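I moved the Daher off standard tuning in July and kept notes, mostly so I can put it back if I change my mind. The guitar is a small-body steel string with a 628 mm scale. It now sits in DADGAD, down a half step when I play with Ariel Villanueva, who sings lower than I do.

The low string was the first problem. A light-gauge sixth at C sharp buzzes on the first three frets if you hit it with any force. I went up one gauge on the sixth and fifth and left the other four alone. The buzz is gone on the fifth. On the sixth it still shows up at the second fret, but only with a flat pick.

Intonation moved too. At the twelfth fret the sixth string read 5 cents sharp against the harmonic. I can live with that, as I rarely play the low string above the seventh fret in this tuning.
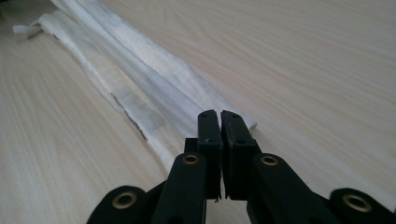 Folded cloth on the table.

For chord shapes I use fewer than I expected. The G is 5-5-5-0-0-0 from low to high, which gives you root and fifth with the open strings on top. Moving the same shape to the seventh fret gives an A with a suspended sound. With a capo at the second fret everything reads in E and the buzz goes away entirely.

The song list for this tuning is still short. "Gresgate" works as written. "Carneo" needs a new bridge, because the old one depends on a full barre at the third fret.

Recent posts
Capo placement and sharp notes
Carneo: chords and lyrics
Cleaning up the Celtard pickup wiring
Travis picking at slow tempos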